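Week 3 handout. Work, Technology and the Shop Floor
Tutor: Agnese Raudsepp
July 26, 2018

Please read this before the tutorial and bring the Avavlow reading, the whole thing and not only the summary page.

## Where we got to

Last week we looked at how firms talk about automation before it arrives. The word that kept coming up was "relief". Workers will be relieved of heavy lifting, of dull sorting, of cold rooms. I asked who had been asked whether they wanted relief, and we ran out of time.

This week's case is the packing hall at Skoroldale, a seafood and dry goods distributor. Gajewski supplied the picking system. The hall handles mixed orders, so a single tote might hold shellfish, a boxed item and something in a bag. Mixed orders are where the labour is, and where the sales talk gets thin.

## What the firm claimed

- Pickers would move into "supervisory roles".
- Training would take 10 hours per person.
- The system would learn new items in simulation first, so the floor would not be disrupted.
- No forced redundancies.

The last point was kept, as far as it goes. Casual shifts were simply not renewed after November. A casual whose shifts dry up has not been made redundant on paper. Look closely at that when you read the staffing table, which only covers permanent staff.

## What the supervisors do

The new job title is "cell supervisor". Each one watches 3 picking cells on a screen and clears faults. A fault is a dropped item, a missed grip, or an item the system won't attempt. In the interviews, former pickers describe a day spent waiting for something to go wrong and then being timed on how fast they fix it. One woman said she used to go home with a sore back and now goes home with a sore head, and she wasn't sure the firm should get to call that progress.

Her pay went up slightly. Her control over the pace of her work went down a good deal. The company report counts the first and has no column for the second.

## Skill, and where it goes

An experienced picker knows how to take hold of a crab without snapping a leg. Much of that is in the hands, and when you ask people about it they shrug. Gajewski's engineers wrote up a list of 200 practice items for the simulator. Several pickers spent paid time showing them which ones were awkward and why. They got an afternoon tea out of it.
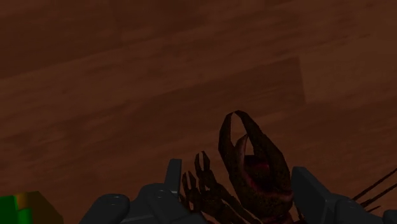
We should ask what a practice run can tell us about a shift. A simulated crab can be dropped any number of times at no cost, and it never arrives with half its ice melted through the box. The supplier's brochure gives 1,390 practice grasps for its hardest item and says nothing about how many came off. I would want that figure before I wanted anything else in the brochure.

None of this means the machines are useless. Picking in a chilled hall is hard on wrists, and I don't want essays that pretend otherwise. I do want you to be fussy about who measures, and what gets left out.

## For the tutorial

1. Read the Skoroldale staffing table next to the roster notes. Who is missing from the first?
2. Should the pickers have been paid for teaching the supplier what they know? At what rate?
3. Vonudwood, the second site, kept hand picking for shellfish and automated the rest. Is that a compromise or a delay?

One page of notes is plenty. Typed, please, as my eyes aren't what they were.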